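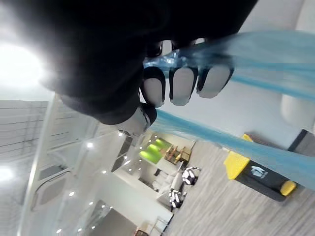
The Blue Plastic

By the time Hanneke De Smet got up to the second floor with the tape and the good scissors, the argument over the blue plastic was already well along. Lambros wanted it folded. Azlan wanted it bunched up and stuffed in a bag, because in his view plastic had no memory and didn't care what you did to it, and Lambros said that was the kind of thing a man says when he has never once had to unfold anything himself.

It was thin stuff, light blue, the kind you can see the wall through if you hold it up, and it had come with the shop years ago when they first took the rooms in Prinville. They had used it over the paint trays and over the chairs, and one November, when the window leaked, over Lambros himself, who had sat under it finishing the accounts with his pencil and his little lamp and refused to move to the dry side. Hanneke had laughed so hard that day she had to go and stand behind the glass partition until she was fit to be seen. She thought of it now, with the lights blazing away overhead and the stuff wrinkling and sliding off in every direction, and she decided that she was on the side of folding.

"It comes with us to Amance," she said. "Anything that has kept Lambros dry comes with us."

So they folded it, or they began to. Folding a big piece of plastic is a little like putting a cat in a basket, in that you feel you have it and then a part you had forgotten comes out the other side. One end drifted across the yellow-and-black seat, which was the one everybody fought over at lunch, and Azlan (who had won that fight more often than anyone) took the chance to say that if they were making a list of what came to Amance, the seat had better be on it, near the top, and he would carry it down himself if he had to.

Hanneke had the list. It was written on the back of an invoice from Semham, number 2507, which had been paid so long ago that she couldn't remember what it was for. She wrote "seat" on it, and under that she wrote "Azlan carries," and underlined it so there could be no talk later.

Then there was the matter of the floor. It was a handsome gray floor with the grain of wood all through it, and they had been fond of it in the way you get fond of something you only look at while you are hunting for a dropped screw. It couldn't come, of course. But it could be left nice, and Hanneke had opinions about leaving things nice. Her mother had once scrubbed the doorstep of a house they were moving out of while the truck stood running in the road and her father leaned on the horn. You leave a place so the next people think well of you, her mother used to say, even though the next people will never know your name and will probably put down carpet. Hanneke went off to look for the broom, found it in the wrong closet, and came back to a fresh dispute, which was over a bottle of water with a red cap.

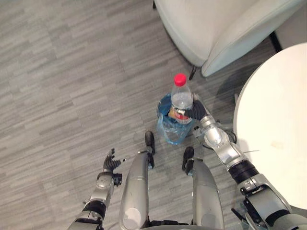

Saodah said the water should go down last of all, after the boxes and the broom and every one of them, because whoever packed the water first was always the one begging for it on the stairs an hour later. She had moved house more than the rest of them put together and she spoke with great calm. You pack the drinking things last, she said, and you open them first, and in between you don't let Azlan near them.

Azlan said he was being treated very badly for a man who had volunteered to carry a chair.

They rested for a bit after that. Borislav had brought plum cake from the place downstairs, still in its paper, and they ate it standing up with their hands under their chins for the crumbs, on account of the floor. He told them about the new rooms, which he had gone to see twice now. The light came in low and from the side, he said, and there was a café across the way called Lại where the woman already knew how he took his coffee. There were 142 steps from the tram to the door. He had counted, he told them a bit shyly, because he'd been thinking of Lambros's knee.

Lambros looked at his cake for quite a long time and said that was decent of him.

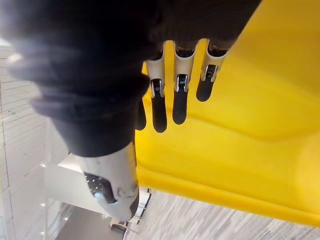

Hanneke had always believed that the big things in a move look after themselves, and that what undoes you is whatever has no proper shape. A table knows how to go through a door. It's the lamp with the long neck that has you in tears by the afternoon, or the one drawer that won't come out. In Prinville, that day, it was the yellow thing. It was bright yellow plastic, as cheerful as a rain boot, and it had stood about for so long that each of them believed it belonged to one of the others. Lambros thought it was Saodah's. Saodah had dusted it faithfully for years as a kindness to Borislav. Borislav went quite pink and said he'd nearly given it away once, and hadn't dared.

"Well, whose is it?" said Azlan.

Hanneke looked at the invoice in her hand, with its Semham stamp and its faded number, and turned it over to see if there was any help on that side. There wasn't. She turned it back and wrote "yellow" at the bottom, and after it, in brackets, "everybody's."

"Then who carries it?" said Lambros.

They all turned and looked at Azlan, who already had one hand on the back of his chair.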